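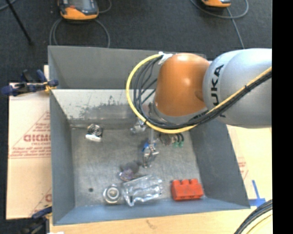
KUKA over the grey bin, mixed parts, November

dorota_n
Bin cell is picking! Mixed bits in a deep metal bin is my favourite kind of problem and I'm properly chuffed with this one. We're writing the house rules for the Cloltbridge cells now, so tear into it please. What would you want on the sheet?

Krawczyk_P
Lovely stuff. First rule from me: cable slack. That yellow loop hangs down below the wrist, and with flared walls it's the first thing I'd worry about. Ours says jog to all four corners at the lowest pick height, by hand, at slow speed, before any program runs.

mirta.z
Agree on the corners, disagree on hand jogging only. You need the real approach angles too. I run the full path with the bin empty, then again with parts in. Version 6 of our sheet has both and I love it — two pages, everybody reads it.

Krawczyk_P
Fair, but corners first. I won't budge on that one :)

ragga_b
Clamps! Great to see them on the bin. Can we make it a rule that they're checked at every shift change? A bin that creeps a few millimetres ruins your taught positions and you'll blame the vision for days.

dorota_n
Every shift change is going in. What about the handhelds on the carpet at the back?

ragga_b
Hook or shelf, always, with the lead coiled. I'd put that above the clamps.

weronika_s
Bit strict for a development cell? At Kurek we let people put them down while they're working, as long as the stop button is within reach of whoever is in there. I'd hate a sheet so long that folk stop reading it.

ragga_b
Within reach, yes. On the floor, no. You end up bending down to find the stop, which is daft.

mirta.z
With ragga on this. Also add the clear plastic piece to your standard test set, Dorota! See-through parts show up bad camera settings quicker than anything.

dorota_n
Brilliant, keep them coming. Draft goes up at 6 tonight.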